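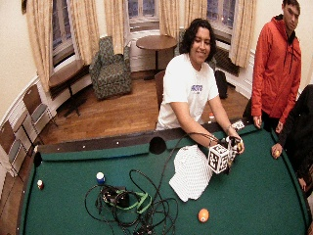 Kyung-hwa Yeom would like it known that she does not believe in comeback records, her own included. Bands that return after 11 years, she says, mostly do it for the money, and she has seen the accounts: there isn't any.

Loserus are releasing Mirnberg all the same. The second album from the duo comes out in January on Bondix, pressed in an edition of 300, with no deluxe version and no bonus tracks. The label asked for both.

It was recorded at Sutcliffe, a studio with a leaking roof and a harmonium that won't hold its pitch. You can hear both on the title track. Whether that counts as atmosphere is for others to decide – the band thinks it counts as a leak.

The early notices called the first record "dreamy", a word the duo have asked us to keep out of this release. Mirnberg is drier and slower, with the guitars turned down and the singing left mostly alone. Two songs run past eight minutes. One of them should probably have been shorter.

There will be 2 launch shows, each for 80 people, doors at 7.30 pm. A longer tour has been talked about, as tours often are.

Review copies on request from Bondix.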